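The Bristau Inheritance

My uncle left me a town. He had always said he would leave me something, and I had hoped for the boat.

Bristau has one street, one bakery and a river that goes past without stopping. According to the will I was now its Honorary Warden, an office the family had held for nine generations, mostly by not answering letters. The salary was 2000 a year in a currency that had been withdrawn.

Apolinar Arellano, the lawyer, handed me a key and a large ham.

"What does the key open?" I asked.

"We were hoping you would know," he said. "The ham is from me." 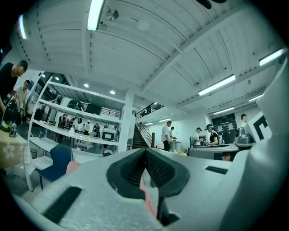

The First Duty

I moved in above the bakery in October. By breakfast there were three people on the stairs. Two wanted me to settle a quarrel over a goose. The third was the goose's current owner, a man named Dursun, who felt the matter had been settled already, by the goose.

I told them to come back in the spring. They went away delighted. My uncle, they said, had told them exactly the same thing every year, and they had been afraid that standards would slip.

Only Ming-te Chiang, who ran the bakery, was not impressed. "You have the voice for it," she said, "but he used to look at his watch."

I bought a watch.
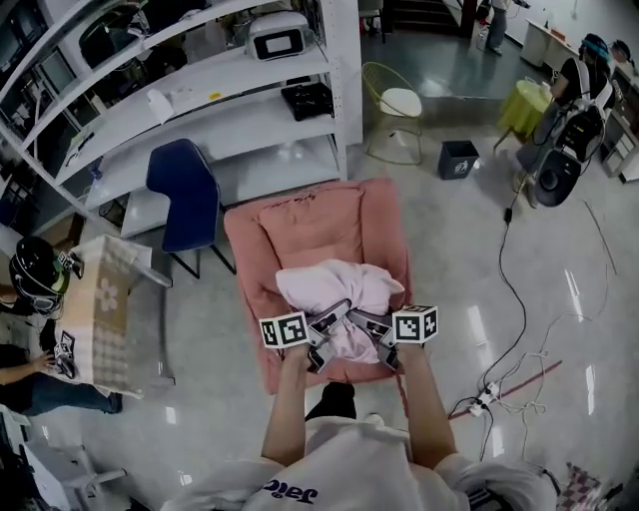
The Key

It did not fit the town hall, the church or the door of the old Rudix cough drop works. I tried it on the ferry office at Bekach and was asked to leave. All winter I went up and down the street with it while people held their gates open for me, out of politeness, so that I could try the locks.

In the end it opened Ming-te's back pantry. Inside were a chair, a lamp, half a bottle of plum brandy and more than a hundred letters addressed to the Warden, all sealed.

"He came in here when the goose people were on the stairs," she said.

I could hear boots out front – spring had come early. I sat down in the chair, and she shut the door for me.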